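Holholm Community Rooms
Gallery: The Common Table

The common table at Holholm is open to residents and visiting groups throughout the year. It is used for morning tea, card afternoons and the preparation of decorations for the June open day. This page forms part of a continuing record of the rooms and their furnishings, compiled by Lindiwe Mokgethi and Barry Hebden. Captions are brief, and further notes may be sent to the front office.

The tablecloth is pale green with a fine white grid. It was chosen in place of the plain cream cloths formerly used in the Bennani Room, which marked easily and have been retired to the craft cupboard. Cloths are changed every 14 days, or sooner if required.
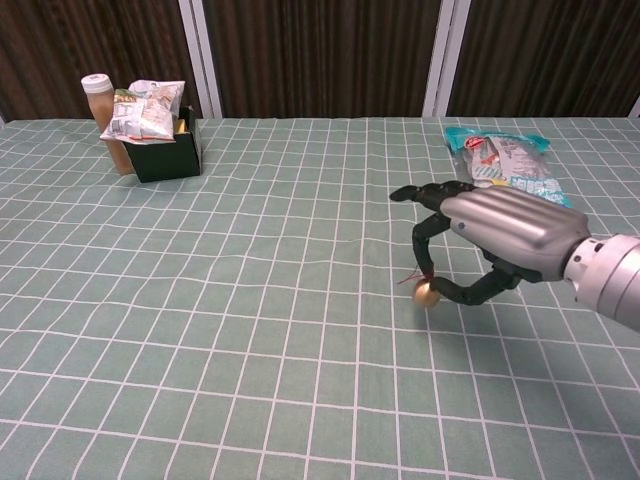
The green cloth, with a small gold-coloured ball, snack packets, a dark green box and a bottle with a white cap.

Thaís Fagundes writes that the grid is a great help when setting out place cards, and asks whether a second cloth in the same pattern could be ordered for the long table by the windows. She adds that the cream cloths always slid about, whatever was put under them.

A second cloth has been requested. Delivery is expected before June, and the long table will keep its present covering until then.

Groups are asked to bring their own snacks and to take unopened packets home at the end of each session. Decorations should be returned to the craft cupboard – second shelf, left side – with the lid of the storage tub fully closed.

Bookings for the common table are limited to 2 sessions per group each week. Enquiries about the furnishings record should be addressed to Ketill Arnardóttir at the front office.

Page updated 5th April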